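# Power adapter and desktop socket in a coffee table drawer: how to lay it out?

**Gaurav Dixit**
Posted September 2018 in Furniture > Storage

I have a coffee table from Bollau with a dark glass top and a black drawer directly under the glass. Inside dimensions of the drawer are 431 mm wide by 200 mm front to back. Clearance to the underside of the glass is low, so nothing tall goes in standing up unless it is near the front and the drawer stays open.

The drawer has to hold a square power adapter, a round desktop socket with ports on the rim, and a couple of small bottles. At present all of it slides. When the drawer is pushed in, the socket stays where it is for a moment, then rolls to the back and takes the bottles with it. One bottle is too tall to stand and has to lie on its side.

What I want to know:

- Is there a divider that works in a drawer this shallow without wasting space at the edges?
- Can the adapter stay plugged in and in use with the drawer shut?
- The drawer front has dropped on the right and scrapes the frame. Is that the runner or the front panel screws?

The table stands on a large printed rug, in case that matters for leveling. It sits between the sofa and the rest of the room and gets used all day, so I would like to avoid taking the glass off.

---

**Omprakash Sandhu**

Taking these out of order.

**Scraping.** Check the panel screws before the runner. Pull the drawer fully open and press down on the right end of the front. If the front moves and the box does not, it is the screws. If the whole box tips, it is the runner. On low tables with the drawer hung under glass, the runner screws are often reachable from below with a short screwdriver. A long one will hit the floor. Tighten the rear screw first, then the front, then recheck the gap.

**Leveling.** A rug can matter. If two feet are on it and two are off, the frame twists by the thickness of the pile and the drawer runs out of square. All four feet on, or all four off. Measure the diagonals of the drawer opening. A difference of 3 mm is enough to cause rubbing on one side.

**Adapter.** I would not run it with the drawer shut. It is an enclosed space with no air movement, and a bottle lying against the adapter makes it worse. Store it there unplugged, or charge with the drawer open. If you must have a cable leaving the drawer, it needs a notch in the back panel so that the runner cannot pinch it. Check the instructions for your adapter as well. Some of them state a minimum clearance.

**Divider.** Skip the ready-made trays. Most are too tall for what you describe. Cut two strips of flat stock slightly lower than the drawer side and fit them front to back, held with removable mounting putty. Put the socket in the middle bay, since it is the widest item, and the adapter to one side. The bottles go in the remaining bay.

A piece of ribbed rubber liner on the drawer bottom will do most of the work. Cut it 2 or 3 mm short of each side or it will ride up.

---

**handcombe_r**

just get a bigger drawer unit. mine is the Bajpai one and everything fits. the glass tables are all like this

---

**Cellgate Tom**

Agree with Omprakash on the liner. One addition: check the caps before you lay a bottle on its side near anything with ports. A screw cap that is tight by hand can still seep when the bottle is on its side for a week. I keep mine in a zip bag with the air pressed out.

Also, wipe the rear of the drawer before fitting the liner. Dust under the rubber stops it from gripping. A dry folded cloth is enough. Do not use anything oily.

If the bottle only just fails to fit standing up, the gap under the glass may vary. Mine is deeper at the front than at the back. Measure at both ends.

---

**Gaurav Dixit**

Thanks. It was the panel screws. The front moved and the box did not. The diagonals match, so I have left the rug alone.

I have not fitted the liner or the dividers yet. The adapter will be stored unplugged. Contents before the liner goes in:
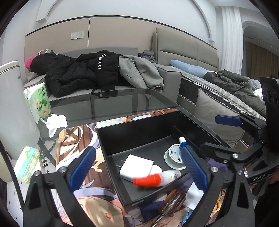
## Related threads

- Removing a glass tabletop from suction pads without chipping the edge
- Drawer runner replacement, part number 748: does the short version fit?
- Keeping a large rug flat under a coffee table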